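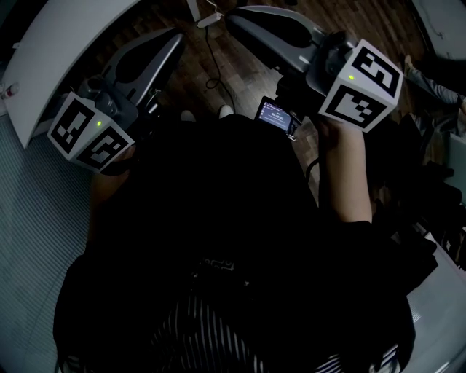 Shivam Semwal
Senior Reviewer, Research Methods Group, Ondieki Institute

Review: the Rarkis hand-held gripper pair for demonstration learning

Rarkis supplies its grippers in pairs, one for each hand, and each carries a white cube with black square-coded markers. The method is well established. A person performs a task with the grippers, the position of each cube is recovered from video, and the resulting paths are used to train a two-armed robot. The Institute reviewed the pair over 20 working days, with 5 operators and a single folding task.

The operators completed 62 recorded sessions. Of these, four were rejected, in every case after a marker cube had been turned too far from the head camera. The robot policy trained on the remaining sessions was judged acceptable for laboratory use. It was weaker when the cloth had been placed near the edge of the work area.

Handling was satisfactory. The molded body is comfortable, and the small screen on the side of the right gripper can be consulted without putting the tool down. The text on it is small, and two operators asked for larger characters. The green indicator light on each cube was well liked.

Documentation is the weakest part of the product. The calibration chapter assumes prior knowledge, and Kanini Lyimo of our training office has prepared a shorter guide for internal use.

The pair is recommended for groups with an existing tracking setup. New groups should allow time for calibration before any recording is scheduled.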